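Print this page | E-mail this page

We use cookies to make this site work. By carrying on you accept them. OK | Read more

Does a stone-effect worktop hide the mess? A report on kitchen surfaces in shared student houses
Mahfuz Wickramasinghe
Home and Materials project, Gotdale
Handed in 25 August 2021

Why I picked this

My landlord in Clollthorpe replaced our kitchen worktop in June and told us the new one was "practically self-cleaning". It has a pale stone pattern printed on it. The old one was plain cream and looked filthy from the day we moved in. The new one looks all right most of the time, and I wanted to know whether it was any cleaner or whether we had just stopped seeing the dirt.

My cousin Pranab Wickramasinghe lives in a house across town with a plain dark worktop, so between us we had two kitchens to compare. I know two kitchens is a thin basis for anything. I'll come back to that.

What the sellers say

I read leaflets from two suppliers, Navaratnam and Donow. Both sell worktops with a marble look and both make large claims for them. The Navaratnam leaflet says a marbled finish is "forgiving". The Donow one says its surface "resists everyday life", and I can't work out what that would mean or how you would test it. Neither leaflet says how any testing was done. Donow does print a figure of 3,000 wipes, but it doesn't say wipes with what, how hard, or what state the surface was in at the end. I wrote to ask and got back the same leaflet as an attachment.

I also noticed that "forgiving" gets used for two different things. Sometimes it means marks don't show. Sometimes it means marks come off. A person spending money would want to know which one they were getting.

What I did

I put a questionnaire through doors on the student streets in Clollthorpe and asked people what worktop they had, how often they wiped it, and whether they thought it was clean. I got 75 back. Some were plainly filled in for a laugh (one gave the wiping frequency as "Christmas") but I left those in, as I had no fair rule for which to throw out.

Then Pranab and I ran a small trial. We each put down the same things on our own worktop last thing at night: a ring of black tea, a smear of tomato sauce, a spoonful of turmeric in oil, and a few toast crumbs. In the morning someone who hadn't seen us do it was given 30 seconds to find every mark. After that we wiped with a damp cloth and washing-up liquid and looked again under a desk lamp.

What came out

The crumbs were missed on the marbled top and found at once on the dark one. The tea ring was the other way about: on Pranab's dark worktop it could only be seen from the side, with the light behind it. The tomato was found in both houses. The turmeric left a yellow patch on ours that is still there as I write, and I have been asked by the other tenants to mention that it was my fault.

So the pattern hid some things and did nothing for others. A pale stone pattern seems to hide small, broken-up bits that are near its own colours. It doesn't hide a big patch of bright colour, and it plainly doesn't help you get one off.

The questionnaires were more awkward. People with patterned worktops were more likely to say their kitchen was clean, but they also said they wiped less often. I'd like to say this proves my point, that people wipe what they can see. It might equally be that the patterned ones are newer, or that tidier people rent the nicer houses. I didn't ask how old the worktops were, which was a mistake.

Cost

The quote our landlord let me look at came to £3,177 with fitting, for the whole kitchen. I couldn't split out what the worktop cost by itself. He thinks it will save him money on cleaning between tenants. He had no figures for what that cleaning cost before, so I can't say if he is right, and I don't think he can either.

What is wrong with this report

Two kitchens, as I said. Different lighting in each. The finders were housemates and may have guessed what we were up to by the second morning. I have used the word "clean" all the way through for what is only "looks clean", and measuring the other kind would have needed lab kit I wasn't allowed to book over the summer.

If I did it again I would use sample squares of each finish in one room under one lamp, and I would ask strangers to look at them. I would also leave out the turmeric, or put it on somebody else's worktop.

Comments (0) | Shares (3)
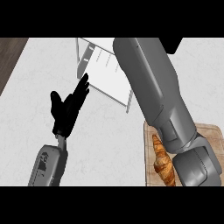 Fig. 1. Pale worktop with a faint grey marbled pattern, from overhead (computer-rendered).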